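Zistgate — Equipment — Arms and attachments

Clusuvia Two-Finger Bench Arm

Wipes, folds, fetches and puts down. Some of these it does better than others, and the page you are reading goes into which. Hire or buy, with or without the stand.
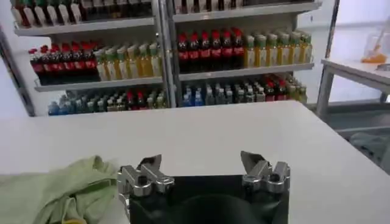 Two metal fingers, one green cloth, one white table.

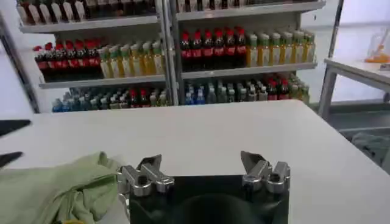

Words by the Zistgate equipment desk
Senior page writer and reluctant folder of cloths

Every week we get the same question by email, and it nearly always comes from someone with a sink full of plates. Can it do the housework yet? The short answer is that it can do a bit of the housework, slowly, on a table, if you have tidied up first. The longer answer takes up the rest of this page.

What it does well

The Clusuvia is a good arm for picking up things that hold their shape. Bottles, tubs, boxes and tins are all fine, provided they are dry on the outside and you have shown it where they live. Restocking a shelf from a crate is probably its best trick. It will face the labels forward if asked, which puts it ahead of most of our households.

It is also patient. You can set it going at seven in the evening and it will still be putting things in rows at midnight with no change in its manner.

What it does less well

Cloth. A bottle is the same bottle whichever way you look at it, but a cloth is a new shape each time it lands. The arm can pinch one up and drag it across a flat surface, and on a good day that counts as wiping. Folding in half works more often than it fails. Folding in quarters we would call a hobby.

We gave it 20 goes at folding a plain cotton cloth in half on our own bench, and it managed 6 that we would have put in a drawer. A further handful were what a generous aunt might call folded. The rest were moved.

It doesn't know when a table is clean. It knows when it has finished wiping, and the jam may see things differently. If you want a table wiped properly you will need to check it afterwards, and at that point you are standing there with your sleeves up anyway.

In the shop

Shop floors suit it better than kitchens. The shelves stay where they are, the goods come in regular sizes, and there is no cat. Customers who run a stockroom or a small drinks aisle tend to be happier with it than those who bought it for the home, and they send it back less.

Please don't expect it to deal with a spill while it is also filling a shelf. It does one job, then the next. Changing over means picking the other job from the list on the control box and standing clear while it has a think.

The gripper

Two fingers, opening and closing against each other. They are metal, so they will mark soft plastic and win any argument with a wine glass. Rubber pads are sold separately and we suggest you get them. The pads wear out sooner with rough cloth than with bottles, and the old ones peel off with a thumbnail.

The small camera at the wrist sees what the fingers are about to reach for. Keep it wiped. Yes, by hand.

Sizes and odds and ends

Clear table space needed: 218 cm, end to end
Pads: pack of 300, far too many for one home, but that is how Cattaneo packs them
Power: ordinary wall socket
Noise: a low whirr, then a click
Manual: printed, and also on the Zistgate site
Stand: the Anuvstead, bolts to the floor or to a heavy bench

The Anuvstead stand is worth the extra if your table has any wobble in it. An arm on a wobbly table spends half its time chasing its own shaking, and so will you.

Questions we get a lot

Will it do the ironing? No. Please stop asking, the thought of it keeps our insurer up at night.

Can it load a dishwasher? It can put a plate in a rack if the rack is pulled out and the plate is clean. We know.

Does it get better with time? It does if you show it more. Guide it through a job by hand a few dozen times and you will notice a difference, mostly in how you feel about doing the job yourself.

Is it safe near children? Keep them out of its reach while it is moving. It stops if it bumps into something, but we would sooner it didn't have to.

Hire

Hire is by the month and includes one set of pads, fitted. Most people who go on to buy have hired first, and we knock the first month off the price if you do. Collection is from our yard in the mornings, and bring someone to help you lift. The arm can't carry its own box.

Back in stock from October. Spare fingers are sold in pairs only.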